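Sport Management 2: Notes for Unit 4
Coaching changes and the club budget
Prepared by Saimi Keskinen

Before you read these notes, please finish the Mustonen chapter on contracts. We will use its vocabulary without repeating it.

1. The mid-season dismissal

A club that loses many games in a row has few tools. The players are under contract, the trade period may be closed, and the draft is far away. The coach is the one person who can be changed in a single afternoon. For this reason the dismissal is often discussed first, even when the squad itself is weak.

Our case is Rustia, a semi-professional football club which dismissed its head coach in December after losing to Tilleck at home. The assistant, Urho Heiskanen, took charge until the end of the season.

2. What it costs

– the rest of the coach's salary, unless the contract says otherwise
– the pay rise for the interim coach
– new training equipment, if the new coach asks for it (at Rustia this was roughly $2000)
– time of the office staff, which clubs almost never count

3. Reading the results

Students like to compare the win rate before and after. Be careful with this. A team that had a very bad run will usually improve a little under any coach – the same effect we saw with the Grivton goalkeepers in Unit 3. Look also at the strength of the opponents and at who came back from injury.

4. For the tutorial

Read the board minutes on page 23 of the course reader. Write one page: was the decision defensible with the information the board had at that time? Do not use the final table in your argument. Bring a printed copy, and please write your tutorial group at the top. 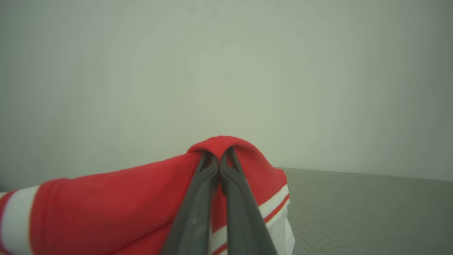

Red and white sports-style shirt, folded and bunched on a grey surface.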